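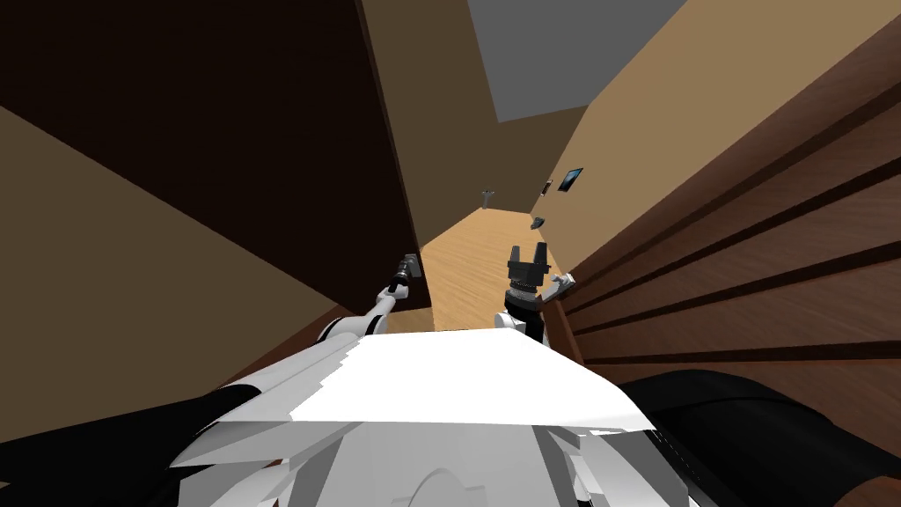

The simulated hallway from the robot's own viewpoint, both arms forward.

Most of the arguments I have had about motion planning in the past year came down to one question: should the simulator be tidy? I think it should be awkward, and I think teams that build tidy ones are wasting their graphics cards.

At Hurnow we keep a set of test environments for a two-armed mobile robot. The one people complain about is the hallway. It is narrow, it has dark surfaces close by on the left and grooved reddish-brown wood on the right, and the body camera view comes in at a steep tilt. Rhodri Parri, who built the first version, wanted a corridor in which a planner could not get by on habit. New staff usually ask whether they can start with the open room. I tell them they can, and that they should expect to do the work again afterwards.

The reason is how planners fail. In an open room, a sampling-based planner finds a path for either arm with very little effort. Smooth the path, check it for collisions, send it to the controller. You can have a bad collision model and never find out. I have reviewed code in which the wrist was a single sphere, the forearm was a cylinder left over from a previous model, and the self-collision pairs had been switched off to save time. Every test passed, because there was nothing nearby to hit.

Put the same code in a corridor and the shortcuts start to cost you. Reaching forward with both arms means the planner has to consider the other arm, the robot's own shell and the walls in one query. Our last batch had 3,221 planning requests in it, and the useful part was the failures. Ashraful Bandara sorted them by cause over a couple of weeks. The largest group had nothing to do with the search algorithm. They were start states rejected because a padded link already overlapped a padded wall. The padding had been picked years ago for a different arm and copied from file to file.

That is a dull bug. It is also the kind that would have gone out the door.
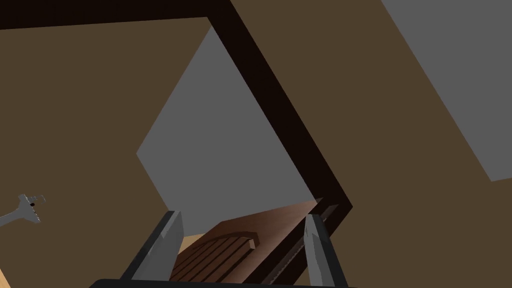 Gripper view with the fingers open. The large flat surfaces have almost no texture.

Perception people raise a fair objection, and I want to give it proper room. Somkiat Thammasiri's view is that our hallway is hard for planning and unfair to vision. Flat brown, flat grey, a straight dark border and very little else: a feature matcher has almost nothing to hold on to across those areas. He says that if we tune a localization module against surfaces like these, we will end up tuning it for a world that has no scuffs, no fingerprints and no uneven paint.

He is right about the risk. Where we differ is on what to do about it. His proposal was to put random textures on everything. I would leave the plain surfaces in and report them separately. Real buildings have plenty of blank doors and blank walls, and a pose estimator that drifts in front of one should say so. What I want from the module in that situation is an honest covariance, and a planner that reads it. Ours ignored it until recently. The pose went across as a bare transform and the uncertainty was dropped in the message conversion, five lines that had been there since the prototype.

Mererid Howells made the change so that wall clearance now grows with pose uncertainty. Planning got slower and the success rate dropped. Both numbers looked bad on the weekly chart, and I had to argue for keeping the change. A planner that refuses a reach it cannot see well enough to make is doing its job. 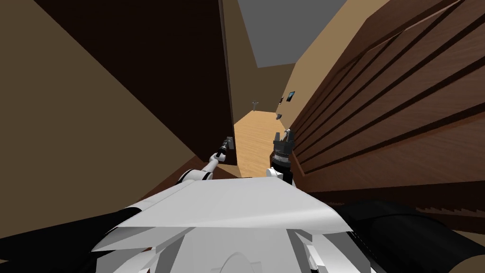
Dark door to the left, grooved wood to the right, light floor between.

There is a cost side as well. Awkward environments take time to build and more time to maintain. Branwen Landeg, who looks after our tooling, would like half of them retired. Each one needs its collision meshes checked whenever the robot model changes, and fine detail such as a sawtooth edge or a row of grooves can turn into thousands of tiny triangles that slow every query. Her rule is that a collision mesh gets a budget of 3,000 triangles and the visual mesh can be whatever the artist likes. I agree with the rule. I would only add that the simplified mesh should be drawn over the visual one in the debug viewer by default, so that people look at what the planner is actually using – most of us go months without doing it.

I would not retire the hallway. If something has to go, drop the open room, or keep it as a five-minute check that the drivers load. Then log every refused plan with its cause, keep the padding values in one file with a name beside each of them, and stop reporting a single success rate across all environments. We are moving to per-environment figures in February, and the hallway's will be the lowest on the page.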